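Hand-Held Demonstration Kit: Frequently Asked Questions

What does a demonstration consist of?
An operator performs one household task from start to finish with a gripper in each hand. The recording holds the gripper camera streams, the head camera stream, finger opening, and the position of both hands. Clonero trains on these recordings directly. No robot is driven during capture.

Is this the same as teleoperation?
No. In teleoperation the operator moves a robot remotely and the robot's own joints are logged. Meridum supports both methods, but the file formats differ and cannot be mixed in one batch.

What are the printed cubes for?
Tracking. Each gripper carries a white cube with square black-and-white codes on its faces. Several faces are coded so that the hand can still be located when the wrist turns. Keep sleeves and straps clear of the codes. 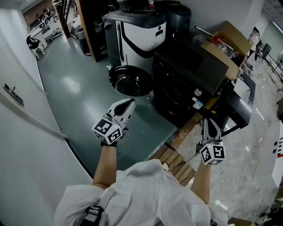

Dalesia, April

How many demonstrations does a new task need?
The laundry task set used 288 accepted recordings from 13 operators. Simple pick-and-place tasks need fewer. Tasks with cloth usually need more.

Can other people be in the room?
Yes. Background movement is acceptable as long as it does not block the markers. Faces are blurred before upload.

Why was my recording rejected?
Error 21 means marker tracking was lost for too long. Error 1233 means the camera clocks did not match — restart both grippers and record again. Partial recordings are not repaired.

Does the gripper camera need to see the operator?
No, though it often will. The lens is wide and takes in much of the room. The fingers must stay in view.
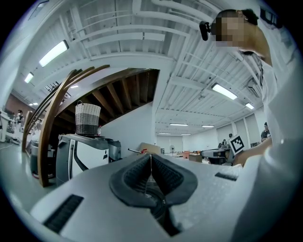 Gripper camera view, fingers together.

Should I move at normal speed?
Slightly slower than normal. Pause briefly before each grasp and after each release.

Where do finished files go?
To the Ellis server, in the folder for the task. Leave the file names unchanged.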